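# Chapter 4: What Does a Gripper Really Cost?

My first equipment budget was one line long. It said "robot arm," with a price next to it, and I was very proud of it. My boss at Clamis, Dalva Brandão, read it in a few seconds and asked me what the arm was going to hold things with. I had no answer — I'd priced an arm with no hand!

So this chapter starts at the far end of the arm and works backward. Before you ask a vendor for a quote, you should be able to say what the gripper has to close on, how wide it has to open, and what else is standing close by when it gets there.

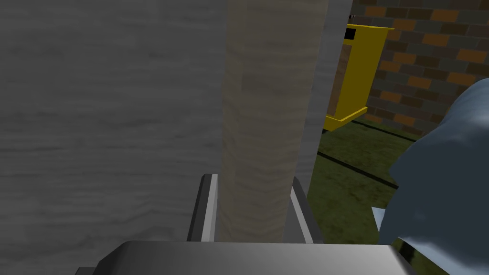

*Sunil Ranasinghe*

Two fingers on either side of an upright wooden post, with a broad gray panel close on the left. I like running a job in simulation before I spend anything, and a view like this one raises most of my budget questions in one go. How much room is there between the finger and the panel? Would a slimmer finger cost more? Could I pay for a wider opening and skip a fancier sensor?

Those questions turn into budget lines, and the lines add up faster than you'd think. On the Musero job I had set aside $1,000 for "gripper extras" (spare finger pads, cables, an adapter plate) and went over it before the arm had shipped. These days I hold back 20 percent of the hardware price for parts I haven't thought of yet, and I put the simulation hours in the plan too, with a person's name beside them.

We'll build a full worksheet in Section 4.3. For now, grab a sheet of paper and pick one object at your own workplace that you'd like a robot to hold. Measure it at its widest point, then measure the gap to whatever is next to it. Write both numbers down — you'll need them in 4.1, where we read our first quote.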